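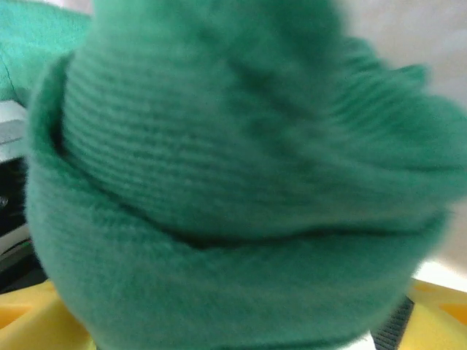

Com que frequência deve ser feita a verificação de segurança de um quarto na unidade de memória?
Uma vez por semana para a lista completa, e de novo sempre que o residente muda de quarto, volta do hospital ou passa a usar um equipamento diferente, como um andarilho ou uma cama articulada.

Lista de verificação de segurança dos quartos e zonas comuns
Residência Pradcombe, unidade de memória
Revista em 2 de abril de 2026
Preenchida por: Geum-ok Um
Comentários de acompanhamento: Kvido Kolář

Antes de começar, uma palavrinha para os colegas que pegam nesta folha pela primeira vez. A lista parece comprida, eu sei, mas com o hábito faz-se com calma entre o pequeno-almoço e as atividades da manhã, e vale muito a pena conversar com o residente enquanto se vai vendo o quarto. Batam à porta, digam o nome, expliquem ao que vêm. O quarto é a casa da pessoa, e já vi mais problemas descobertos numa conversa sobre netos do que com a lanterna na mão! Marquem Conforme, A corrigir ou Não se aplica, e escrevam sempre uma linha de comentário quando houver alguma coisa a corrigir, mesmo que vos pareça evidente.

1. Entrada e porta do quarto

1.1 A porta abre por completo e não prende no chão. Conforme.
1.2 A placa com o nome e a fotografia está à altura dos olhos de quem anda em cadeira de rodas. A corrigir.
Comentário: no quarto 7 a placa foi posta de novo depois da pintura, mas ficou alta demais. A senhora passou duas vezes à frente da própria porta e entrou no quarto da vizinha, que felizmente a recebeu muito bem e até lhe ofereceu bolachas. Baixar a placa esta semana.
1.3 A fechadura abre por fora com a chave de serviço. Conforme.
1.4 O sensor de saída Jenach dá sinal no posto de enfermagem. Conforme, testado com a porta aberta e com a porta encostada.

2. Chão e passagens

2.1 Caminho livre da cama à casa de banho, com 90 cm de largura em todo o percurso. A corrigir.
Comentário: dois quartos têm a poltrona puxada para a janela, e percebe-se porquê, que o sol da manhã ali é uma maravilha. Nos dois casos basta rodar a poltrona e afastar a mesinha. Falar primeiro com os residentes e mostrar-lhes como fica, para não darem com tudo mudado quando voltarem do almoço.
2.2 Sem tapetes soltos. Conforme.
2.3 Fios do candeeiro e do telefone presos à parede. Conforme.
2.4 Luz de presença acesa durante a noite. A corrigir.
Comentário: a do corredor norte pisca. O Kvido já pediu a lâmpada, mas entretanto a equipa da noite leva a lanterna no bolso e passa mais uma vez por ali.

3. Cama e transferências

3.1 Travões da cama a funcionar nas quatro rodas. Conforme.
3.2 Altura do colchão ajustada à pessoa, com a medida escrita na ficha. Conforme.
Comentário: no quarto 3 são 49 cm do chão ao topo do colchão, e é assim que deve ficar durante o dia. A fisioterapeuta experimentou mais baixo e a residente não conseguia levantar-se sozinha, o que a deixava muito aborrecida. Por favor, quem fizer a cama volte a pôr o comando nessa posição.
3.3 Botão de chamada ao alcance da mão, na cama e na poltrona. A corrigir.
Comentário: este é o ponto que mais vezes aparece nas minhas folhas, e peço desculpa se já me repito. O botão cai para trás da cabeceira quando se mudam os lençóis. Os clipes Garkasex que recebemos em novembro resolvem isto muito bem, estão na segunda gaveta do armário da rouparia.
3.4 Grades só com indicação escrita no plano de cuidados. Conforme.

4. Casa de banho

4.1 Barras de apoio firmes, experimentadas com o peso do corpo. Conforme.
4.2 Assento de duche sem fissuras e com as borrachas inteiras. A corrigir.
Comentário: uma borracha gasta no assento da casa de banho partilhada. Retirado de uso e substituído pelo de reserva. Falta encomendar outro, para não ficarmos sem reserva nenhuma.
4.3 Temperatura da água verificada com termómetro e registada na folha própria, dentro do limite afixado. Conforme.
4.4 Produtos de higiene guardados conforme o plano de cada pessoa. Conforme.
Comentário: para quem já confunde os frascos, fica cá fora só o que se usa naquele momento. Os outros residentes continuam a ter as suas coisas na prateleira, como é de direito.

5. Roupa, calçado e objetos pessoais

5.1 Chinelos fechados atrás e com sola de borracha. A corrigir.
Comentário: pedir à família do senhor do quarto ao fundo um par novo. A filha costuma vir ao domingo e é muito prestável, basta deixar-lhe um bilhete na receção.
5.2 Etiquetas com o nome em toda a roupa que vai à lavandaria. Conforme.
5.3 Óculos, próteses e aparelhos auditivos na caixa identificada. Conforme.

6. Zonas comuns e jardim

6.1 Saídas de emergência livres e sinalizadas. Conforme.
6.2 Portão do jardim fecha sozinho. A corrigir.
Comentário do Kvido: a mola está cansada. Apertei-a e por agora fecha, mas devagar. Enquanto não vier a peça, quem acompanha o passeio confirma o portão à saída e à entrada.
6.3 Cadeiras da sala Moon estáveis e com braços. Conforme.
6.4 Armário dos medicamentos trancado e chave com a enfermeira de turno. Conforme.

Seguimento

As correções que dependem só de nós (placa, poltronas, botões de chamada) ficam feitas no prazo de 7 dias. A lâmpada, a mola e o assento de duche dependem do fornecedor, e o Kvido vai anotando no verso da folha as datas prometidas. Se alguém reparar noutra coisa entretanto, não espere pela próxima volta: escreva no caderno azul do posto ou venha ter comigo, que estou quase sempre por ali depois do lanche e gosto bem de uma visita.

Obrigada a todos pela paciência com que me deixaram andar de fita métrica na mão. Uma cópia desta folha fica no dossiê da unidade e outra segue para a direção de enfermagem.

Geum-ok Um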